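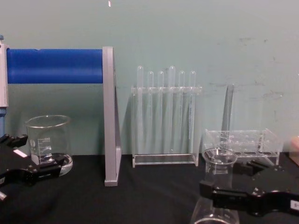
Safety standards for robots say very little about glass. The big documents cover people getting hit, pinched or trapped, and they do that job well enough, but a bench with two arms reaching in from opposite sides has a second problem, and most sales sheets skip it. One gripper has its jaws across the middle of a beaker, there's a row of test tubes in an acrylic rack a short reach away, and the other arm is facing it over the same tabletop. Ask any vendor which clause covers that layout. We did, and got a lot of links to brochures.

Turkau Bench Guard Kit
For dual-arm lab benches

The Bench Guard Kit is a plain product. It is a set of printed work rules, zone markers and a wired stop box, meant to be used together on a bench where two arms share glassware. It does not make your cell "compliant". No box of parts does, and we would be careful with anyone who tells you otherwise. Compliance comes out of a risk assessment done on your bench, with your arms and your glass, and signed by someone who will answer for it.

What you get

2 stop buttons, wired to one stop box
Zone markers for the bench top, matte finish
Yilma rule cards, wipe-clean
Blank risk assessment forms with a filled-in set to compare against
Binder with log sheets for 2,000 entries

Price: $495 per bench. Shipping is extra. Arms, grippers and glassware are not included, and yes, people have asked.

The rule cards

The cards were written by Henok Ambaye, who spent a long time reading incident logs before he wrote a line of them. They are short. The main ones:

Only one arm enters the shared zone at a time. Software that promises to avoid collisions is welcome, but it does not replace the rule.

Set grip force for the piece of glass in hand. A force that worked on one beaker is not a setting for all beakers.

Look over glass for chips and cracks before the run starts. Cracked glass goes in the sharps bin.

Nobody reaches over the bench while either arm has power. Pausing the program does not count as power off.

If a piece breaks, stop both arms, even if the other one is nowhere near it.

Decide ahead of time what a gripper should do on a stop. Opening the jaws sounds safe until you think about what they were holding -- most teams pick hold, and write it down.

What it won't do

It won't detect a person. It won't slow an arm down. The stop box carries no safety rating of its own, so it has to be wired into a rated stop circuit on your controller, by somebody qualified to do it. If your controller has no such circuit, please don't buy this kit. Fix that first.

It also won't help with hazardous liquids. Earlier copies of the cards had a paragraph on spills, and Ademir Guimarães talked us into pulling it in January. His view was that half a page of spill advice is worse than none, and after reading it again we agreed. Use your lab's own chemical procedures.

Fit

Tested on the Ravska and Sadidine bench frames. Other frames should take the markers without trouble, but check that the stop box cable reaches your controller. It is 2 meters long and we don't sell an extension.

Returns

Unwired kits can come back in the original carton. Once the stop box has been wired in, it's yours.

Rule cards last revised May 2024. Owners of older sets can write to us for replacement cards at no charge.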